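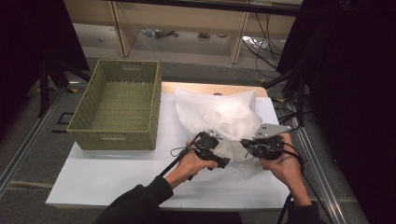
Both grippers on the cloth, basket to the left

Left gripper drops out mid-fold on sheer fabric, right one is fine

Posted by skunen_bench, Fri 24 June

Hi all! Long-time reader, first real problem. I've been doing handheld gripper demos for our folding project (we call it Fovstead) and I'm having a ball with it, but I've hit a fault I can't pin down.

The job is simple enough. Pick up a thin white nonwoven cloth from a heap with both grippers, open it out, fold it, put it in the green basket. With tea towels and T-shirts it goes beautifully. With this sheer stuff the left gripper's opening signal freezes somewhere in the fold. The log keeps writing the last value, so on playback the left jaw looks open while I'm plainly holding fabric. It comes back by itself after a second or two, and there's no error and no beep.

I only caught it because I replayed a batch against the video. Out of 45 takes, 12 had a frozen stretch in them. All left side. The right has never done it.

What I've tried:
New batteries in everything that takes one
Restarting the logger between takes
Recalibrating both jaws, open and closed
Swapping to a heavier cloth (fault gone, or at least I couldn't get it to show up)

That last one is what's got me stumped. Why would the electronics care what I'm folding? My colleague reckons it's static off the cloth. The floor is carpet where I stand, so maybe? My other worry is safety. These takes get replayed on the real arms at the end of the month, and I don't fancy an arm thinking its jaw is open when it's shut on something.

Both grippers are wired, one cable each. The left cable runs away across the table to the left, and the right one comes back down past my forearm.

Any ideas very welcome, even the daft ones!

gripperfan_ballarat

Static for sure. Had it with a 3D printer once. Get an antistatic mat and spray the carpet with fabric softener and water. Cheers

Skostik_repairs

Love this one, because I chased exactly the same thing in March and it was driving me up the wall! I'd look at the cable before you spend a cent on mats.

Think about what your hands do differently with sheer cloth. A tea towel you grab and lift. Thin stuff clings and bunches, so you roll your wrist to get the metal tip under the edge, and you probably push down into the heap while you're at it. Every roll twists the cable where it leaves the grip. Your left lead goes off sideways over the table, so it gets a bend as well as a twist. Your right lead trails back along your arm and moves with you. Heavier cloth, less wrist, no fault. It fits, though I can't prove it from here.

How to check, should take you ten minutes:

Put the cloth away and start a recording. Hold the left gripper still, open and close the jaw slowly, and with your other hand wiggle the cable right at the grip. Then at the plug end. Watch the live value. If it sticks while the jaw is moving, you've found your spot.
Then swap the two cables over, if yours unplug, and run the same test. If the freeze follows the cable, it's the cable. If it stays on the left, open up the grip and look at the connector inside.
If neither does anything, do a dozen takes of the sheer cloth with the left cable routed back past your forearm like the right one.

On mine it was a cracked conductor just inside the strain relief. The jacket looked perfect. I shortened the lead past the break, re-terminated it, added a proper loop so the bend happens further along, and I've done 3,000 jaw cycles since without one freeze. So satisfying!

I wouldn't laugh off static completely. Carpet and synthetic cloth can make a fair bit of it, and a zap can upset a sensor board. I'd just expect it to show up on both sides now and then, and you say the right has never missed.

Gunawardena workshop

Agree with the cable answer, and I want to pick up the safety bit as it's the part that'd keep me awake.

The wiggle test finds this fault. It won't save you from the next one. What you're missing is a stale-data check. Your logger is happily repeating the last number, which means it can't tell "jaw held still" from "jaw stopped talking". Have it store the time each reading arrived from the gripper, separately for left and right, and mark the take as bad if either side goes more than 500 milliseconds without a new one. You could go tighter once you know your normal gaps. A beep when it trips is lovely too, you can stop right there and redo the fold while the cloth's still in front of you.

Please pull those 12 takes before anything goes to the arms. Don't patch the gap by drawing a line between the good values. You don't know what the jaw did in there, and a made-up closing motion on a real arm is how cloth gets torn or a finger gets nipped. I'd also go back through any older sheer-cloth sessions you haven't replayed yet.

For the first run on the arms, low speed, low grip force, hand on the stop button, basket off the table until you've seen it fold cleanly a few times.

Really keen to hear what the cable swap shows, post it up when you've done it!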